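Hand gripper drops parts partway through a lift, jaws look fine
Started by benchrat_50, 7 July 2023
Forum: Grippers and End Tools

benchrat_50
We have a hand-held gripper on the Travolell project and it has started losing parts. It closes, picks up, and then the part slides out the bottom after 3 seconds or so. Out of 50 lifts yesterday we lost 20. In March it was losing none. Same parts, same operator. I checked the screws in the fingers and they are tight.

One of the drops landed on somebody's foot, so I've stopped using it for the heavier pieces until this is sorted.

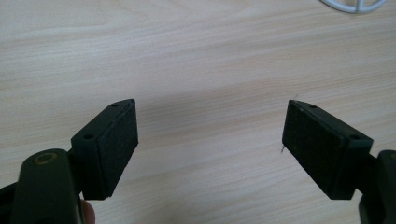
Jaws open over the bench, foam pads facing in.

odd_torque
Pads. Foam packs down and gets slick. Peel them and put new ones on.

leravholm_tech
I'd look at the linkage before the pads. We had the same thing at Leravholm and it was play in the pivot on one side. The finger tips back a little under load and the part walks out. Hold one finger still and wiggle the other. If it moves before the arm does, you found it.

odd_torque
Play in a pivot doesn't show up as 20 out of 50 overnight. Foam does. Also there's a hair or a fiber sticking out by the bottom of the right pad. Clean them at least.

leravholm_tech
He said March, so who knows how slow it was. One fiber won't drop a part.

mk_isten
Be careful where your fingers go when you do that wiggle test. I can see a fingertip right behind the left arm in the photo, near the joint. Our rule at Isten is hands on the handle only, after a pinch last year.

benchrat_50
Fair point on the fingers, I'll pass it on. Did the wiggle test. Left is solid, right has a bit of slop. Wiped both pads with alcohol too and lost 3 in the next 20.

odd_torque
So it was the pads.

leravholm_tech
3 in 20 is still dropping parts. Fix the slop.

benchrat_50
Ordered pads and pivot pins from Bastos. Will do the pins first and run 200 lifts before I touch the pads.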